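Does a Cold Kitchen Make Worse Bread? My Term Project on Sourdough Proving
by Mirela Rezende

I picked bread because I was already baking it every weekend and thought I might as well get a mark for it!

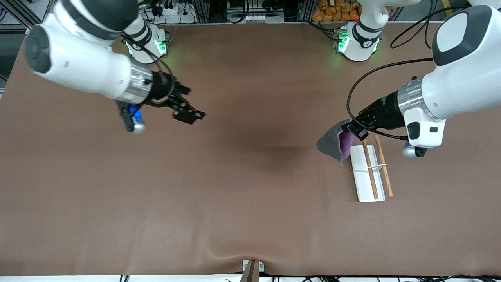 Why I chose this

My flat in Grukville is freezing from November until April, and my loaves come out flat as a plate all winter. My neighbour Dalva Tavares swears it's the flour. I thought it was the cold. So the question was a simple one -- does the same dough rise more if you prove it somewhere warm?

What I did

I made one big batch of dough using 900 g of strong white flour, my own starter (called Naka, long story) and salt, and split it into 2 equal pieces. One went in the airing cupboard, the other stayed on the kitchen windowsill. I'd wanted a third in the fridge overnight as well, but Lindalva, my flatmate, had filled every shelf with birthday food and I wasn't going to win that one.

Both pieces went into straight-sided jars with an elastic band marking where the dough started. I checked them every 20 minutes, which sounds relaxing and really isn't (I had to stop halfway through a film six times).

What happened

The airing cupboard dough had doubled by lunchtime. The windowsill one had barely moved past its elastic band, and I left it until the evening before I gave in and baked it. The warm loaf was taller and had bigger holes, and the cold loaf was tight and a bit gummy in the middle. But the cold one tasted better! Proper sour, with a darker crust. I gave slices of both to my study group without saying which was which, and most of them went for the cold one too.

Problems

My thermometer died on the first morning, so I can't say how warm the cupboard was, only that it was warmer. Mr Cavalcanti pointed out that I'd also baked the loaves at different times, so the oven may not have been the same for both. Fair enough.

If I did it again

I'd borrow a decent thermometer, bake more than one loaf of each and try rye. I'd also ask Lindalva for a fridge shelf well before her birthday.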